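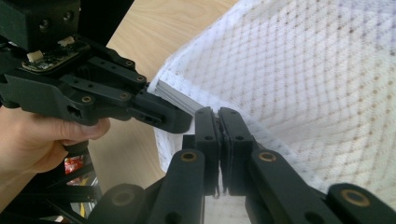 Wernedora is looking for people to test the Stisto hand-held gripper kit before we decide whether to recommend it to anyone. The maker, Solberg, claims that a person with no training can pick up a pair of Stistos and handle cloth "as naturally as with fingers". We have our doubts. Working at the edge of a piece of white mesh with two sets of black plastic fingertips, one gripper coming in from each side, is about as far from natural as I can imagine, and mesh is one of the kinder fabrics on our list. So we want other hands on them, preferably hands that belong to people who sew, mend, pack or fold for a living and won't be dazzled by a brochure.

The kit sells for $880, or $844 if you sign up for the newsletter, which tells you something about the margin. For that you get two grippers, a charger and a manual that refers twice to a page it doesn't have. Solberg says the recordings made with it can be used to teach a robot arm the same job. Maybe so. Our review covers the kit as a person would use it at a table, and we'll leave the robot arm to somebody with a bigger budget.

Search this site Enter keywords Go

What you'd be doing: folding, bunching, passing and laying out fabric with a gripper in each hand, then telling us bluntly what it was like. Sessions run nearly 3 hours with a break for tea, at our Hallunum workshop, through October. Start time is 9:30 am. There is parking out the back.

Who we want: adults, left-handers very much included. Sore wrists or a recent hand injury rule you out, sorry. You don't need to like gadgets. If you already own a Stisto, or work for Solberg or one of its resellers, please don't apply.

Pay is by the session and includes your travel. Solberg has not paid for this review and won't see your comments before our readers do. They asked, and we declined.

To apply, write to Chang-ho Ham at Wernedora with a few lines on the work you do with your hands and which mornings suit you. No résumé, please.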